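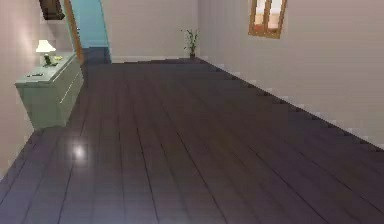 ## Re: Hallway scene in the Kelthorpe set – planner stops before the doorway

**From:** Wing-sze Lai
**To:** Nirken navigation users list
**Date:** 12 December 2024

Dear colleagues,

The maintenance group has reviewed the report quoted at the end of this message. The fault has been reproduced in the hallway scene, and its source lies in the perception layer. The planner itself behaves as documented.

The simulated floor in this scene is dark and glossy. Where a highlight falls on the boards in front of the sideboard, the depth filter returns invalid pixels. Since the March release, the local costmap has treated invalid pixels as occupied space. A small patch of false obstacles is therefore placed on open floor, and after inflation it closes the route along the left side of the hallway. The darker strip of floor at the doorway has a similar effect, although a weaker one.

Users who need a remedy before the next release may add the following to the local configuration:

```yaml
costmap:
 invalid_depth: unknown
 min_cluster_cells: 4
 clear_on_unknown: false
```

With these settings the group ran the hallway route 100 times. The robot reached the goal in the adjoining room on every run. Please do not set `clear_on_unknown` to true. In the Bouvier scenes that setting removed real obstacles from the map, among them chair legs and the edge of a low table.

The change is tracked as issue 1134. It will be merged once the Drandmont regression suite has passed on both supported simulators. The default for `invalid_depth` will then become `unknown` – sites that rely on the present behavior should set the old value explicitly.

Two requests to those who file related reports:

- Attach the costmap layers as separate files. A merged layer does not show which source marked a cell.
- State the renderer and whether floor reflections were switched on.

Regarding the final question below, the scene will not be changed. Glossy floors are common in the buildings where our members work, and the set is intended to include them.

Regards,
Wing-sze Lai
Nirken maintenance group

> **Carmela Monti wrote:**
>
> After updating to the current release, our robot no longer completes the hallway route. It moves past the near end of the sideboard, stops, and reports "no valid path" until the recovery timer ends at 40 seconds. I see no object on the floor at that point. The global plan is drawn correctly through the doorway.
>
> The same route worked under the previous release with the same goal tolerance. Should the floor material in this scene be replaced with a matte one?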